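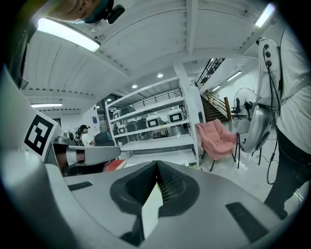

Equipment Review: Grasta Linear Ceiling Fixture
Facilities Desk, Nollisa Property Services
December

The Grasta linear fixture is a fluorescent ceiling light intended for shared interiors such as storage rooms, corridors and stair areas. Nollisa Property Services evaluated the product over one winter season at its Cukow site, where 40 units were installed alongside existing recessed lights.

Installation was straightforward. Each fixture is supplied with a mounting bracket, 3 screws and a printed template. Staff found the template accurate, although the paper tears easily and should be taped to a board before use. The end caps fit tightly and required some force on first opening.

Light output was even along the full length of the tube. Labels on upper shelves could be read without a hand lamp, and the stair landings were judged well lit by all departments consulted. The fixture starts promptly in a heated room. In the unheated loading area, a short delay was recorded on most mornings before 7 a.m.

Two shortcomings should be noted. The cover collects dust along its inner lip and must be removed completely for cleaning. In addition, a faint hum was reported in the reading room, where the units were later replaced with the quieter Janevski model. The hum was not considered a concern in storage or circulation areas.

Replacement tubes are sold in cartons only, and the minimum order of 200 may be excessive for smaller buildings. Purchasers should confirm storage space in advance.

The Grasta fixture is recommended for storage rooms and stairways. It is not recommended for offices or other quiet rooms.

Related Items
Janevski Quiet Series: First Report
Recessed Lights for Low Ceilings
Shelving Units Compared
Stair Lighting: Maintenance Schedule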